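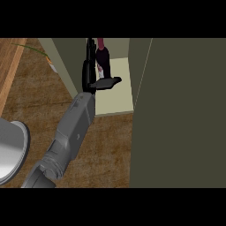
Häufige Fragen zur Weinlagerung in der Wohnung

Wird Wein mit den Jahren besser?
Die meisten nicht. Was im Supermarkt steht, ist zum baldigen Trinken gemacht.

Muss die Flasche liegen?
Bei Naturkork und langer Lagerung ja. Bei Schraubverschluss halte ich das für Folklore.

Reicht ein normaler Schrank?
Für ein paar Monate schon, solange er dunkel ist und nicht neben der Heizung steht.

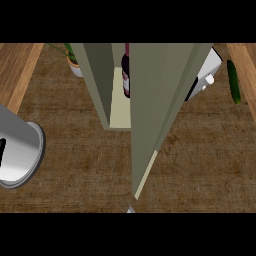
Wer länger lagern will, braucht gleichmäßige Temperatur - und die schafft kaum eine Küche im Juli.

Lohnt sich ein Klimaschrank?
Bei 20 Flaschen zweifle ich daran. Der von Durnon kostet 376 Euro, den Strom noch nicht mitgerechnet.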